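Plenik Pocket Pet – Set-up Guide
Section 2: First start, clock and the egg

Read this part before you pull the tab. Most of the mail we get is about the clock and the clock is all in here.

What you need
Plenik unit (any shell color)
Small cross-head screwdriver
2 button cells, fresh. Not the ones from the drawer
A paper clip

Putting the cells in

1. Turn the unit face down on something soft.
2. Undo the screw on the back cover. It stays in the cover, don't try to get it all the way out.
3. Drop in both cells, plus side up. Lower one first.
4. Cover back on. Tighten until it stops, then leave it. The plastic threads strip easy.
5. Pull the clear tab straight out. You get one beep and the Gosance logo, then a blinking clock.

CAUTION: Button cells are dangerous if swallowed. Keep them away from small children, used ones too. If you think a child has swallowed one, get medical help right away.

Note: No beep? Push the paper clip into the RESET hole and hold it for a slow count. Still nothing – take the cells out, wipe them with a dry cloth and start again from step 3.

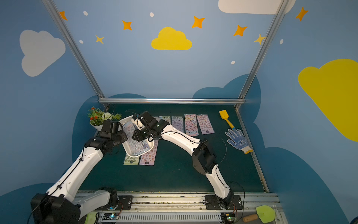
Setting the clock

1. Press A to move the hours. Hold it to go faster.
2. Press B for minutes.
3. Press C to save. The screen goes dark for a moment, this is normal.
4. Set your birthday the same way: A for month, B for day, C to save. Units with the Lodhi chip (L on the back label) ask for the year as well.

The clock decides when your pet sleeps. Set it 12 hours off and you'll have a pet that's up all night beeping at you. Check AM/PM. Then check it agian.

To change the time later: clock screen, A and C together. Your pet is paused while you're in there. It won't get hungry and it won't age.

Hatching

1. After the birthday screen the egg shows up. Leave it be.
2. When it starts to shake, press B once. Only once – pressing over and over skips the name screen and you can't get back to it without a reset.
3. Pick a name with A, next letter with B, done with C.
4. Feed right away. Meal first, snack after. New pets have both meters on empty.
5. If the skull-looking icon comes up on day one, thats just the medicine reminder. Press B till it clears.

Note: The baby stage needs a lot of checking. Once it grows up a bit you can leave it longer.

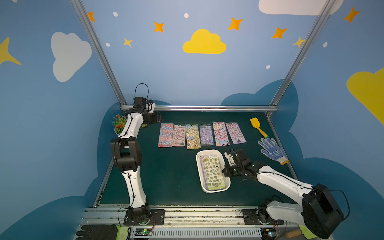 How long can I leave my pet alone?
An adult pet with full meters gets through 48 hours. Babies don't, so use the sitter for those.

Using the sitter

1. Menu, house icon, B.
2. Choose Waline. She's the only sitter until you've got 275 points, then more open up.
3. Press C to drop the pet off. Your screen shows an empty room until pickup.
4. To pick up: house icon again, B twice.

Points stop while the pet is with a sitter. So does aging. Mini games are locked too.

CAUTION: Don't change the cells with a pet at the sitter. Pick it up first. The save is kept for a short time only while the cells are out and the sitter's part of it goes first.

Sound

Hold A, tap B. Same again to turn it back on. With sound off the call light still blinks, so look at it now and then.

Guide updated 30 July 2026. Linking two units is in Section 3.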